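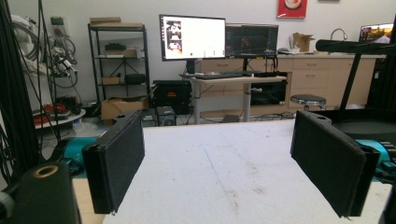
By Siobhán Noonan, Durnonance Press Office
Tuesday, 9:00 a.m.
For immediate release

Durnonance to open second framing and print shop in Pratwood

PRATWOOD - Durnonance, the family-run picture framing and print company, will open its second shop in December on Mulligan Street in Pratwood. The new shop takes over the ground floor of the former Wevus shoe store, which closed last spring.

The Pratwood shop will offer custom framing, mat cutting, canvas stretching and print mounting, along with repairs to older frames. It will also carry a stock of ready-made frames in standard sizes for customers who do not need custom work. The company's first shop, on the harbor side of town, will stay open and keep its current hours.

Durnonance has been in business for 11 years. It began as a weekend frame repair service run out of a garage and moved into its harbor location after two years. In the past year, a growing share of orders has come from customers on the Pratwood side of the river, many of whom were making the trip twice, once to drop off their work and again to pick it up.

"We kept hearing the same thing at the counter," said Daithí Scanlon, owner of Durnonance. "People liked the work but the parking at the harbor is bad, and carrying a large frame three blocks in the wind is worse. Mulligan Street has a lot behind the building. That settled it for me."

The new shop covers 725 square feet, including a front counter, a display wall and a small workroom. Large orders will still be cut and joined at the harbor shop, which has the bigger saws, and will be brought over by van twice a week. Smaller jobs, including most mats and certificates, will be finished on site. Customers can choose to pick up at either shop at no added cost.

The display wall will show 77 corner samples in wood and metal, with more available to order. Staff will help customers lay out samples against their own artwork before an order is placed. Written quotes are free and stay good through the end of the following month.

Scanlon said the company plans to keep its pricing the same at both shops. "The rent is a little higher over here, but I don't want people calling around to find out which of our own stores is cheaper," he said. "One price list."

The shop will hire for two positions, a counter associate and a part-time framer. Experience with mat cutting is preferred for the framer position, but the company will train the right person. Applications can be picked up at the harbor shop or requested by email.

Durnonance will also offer evening classes in the Pratwood workroom once the shop has been open for a few weeks. The first class will cover hinging and mounting works on paper, including when to use foam board and when to choose a cotton backing instead. A second class, on cutting a basic window mat by hand, is planned for later in the winter. Materials are included in the class fee, and students should bring one piece of their own no larger than 16 by 20 inches.

Opening week customers will receive free standard glass with any custom frame order. The offer does not apply to ready-made frames, repairs or orders already in progress. Gift certificates bought at either location can be used at both.

Orders meant as holiday gifts should be placed as early as possible. Custom work currently takes almost three weeks from the day the order is paid for, and specialty moldings can take longer depending on the supplier. Frame repairs are quoted separately once the shop has looked at the piece.

About Durnonance

Durnonance provides custom framing, mounting and print services to homes, schools, offices and galleries. The company is owned by Daithí Scanlon and operates from its harbor shop, with a second location opening on Mulligan Street in Pratwood.

Press contact

Siobhán Noonan
Durnonance Press Office
Interviews with the owner and visits to the new shop before opening can be arranged through the press office, weekday mornings preferred.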